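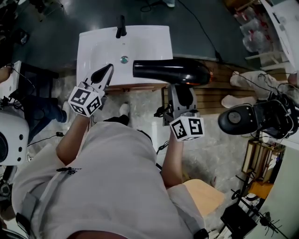 How to Clean a Hair Dryer Filter and Casing

A hair dryer pulls in air at the back and pushes it out of the front. Lint, loose hair and powder collect on the rear grille, and after a few months the airflow drops, the heat climbs and the dryer may start shutting itself off. Cleaning it takes 15 minutes and needs nothing you don't already have in the bathroom.

I clean ours at the start of April and again in September. If you use a lot of dry shampoo or hair spray, do it every month.

What you need

An old toothbrush, dry
A second toothbrush or small brush for the outside
Two soft cloths
A drop of dish soap
Cotton swabs
Rubbing alcohol
Tweezers

Before you start

Unplug the dryer. Don't just switch it off. If you have been using it, let it cool for 60 minutes before you take anything off the back. Do the cleaning on a dry counter or table away from the sink, and keep the dryer itself away from water the whole time. Only the detachable parts get washed.

Step 1: Take off the rear cover

On most dryers the cover at the back twists off counterclockwise or pulls straight out. Older models may have a fixed grille. If yours does not move with light pressure, leave it on and clean through the slots. Check the manual if you still have it. Some covers have a small tab that has to be pressed first.

Step 2: Clear the lint

Hold the dryer with the rear end facing down so the dust falls out and not farther in. Brush the mesh with the dry toothbrush using short strokes. Use the tweezers for hair that has wound itself around the grille. Do not push them through the mesh, where there is a fan.

If the filter is a separate piece of foam or metal mesh, take it out and brush both sides.

Step 3: Wash the loose parts

Wash the cover, the nozzle and the diffuser in warm water with the dish soap. Rinse them and shake off the water. A removable metal filter can usually be washed too, but foam tears easily, so press it gently and don't wring it. Set everything on a towel for 4 hours or overnight. It all has to be completely dry before it goes back on.

Step 4: Wipe the outside

Put a little rubbing alcohol on a cloth and wipe the barrel and handle. Hair spray leaves a sticky film, mostly near the front. On a glossy finish, go over it again with the second cloth to take off the streaks. Use a cotton swab around the switches, damp but not dripping.

Step 5: Check the cord

Run the cord through your fingers from the plug to the handle. If you find cracks, flat spots or bare wire, stop using the dryer. Don't tape it. Store the cord in loose loops instead of wrapping it tightly around the handle.

Step 6: Put it back together and test

Refit the filter and cover, plug the dryer in and run it on cool for 3 minutes. A slight dusty smell at first is common. If it smells of burning or rattles, unplug it and have it looked at or replace it.

Posted by Oranuch Rungrueang, September 2020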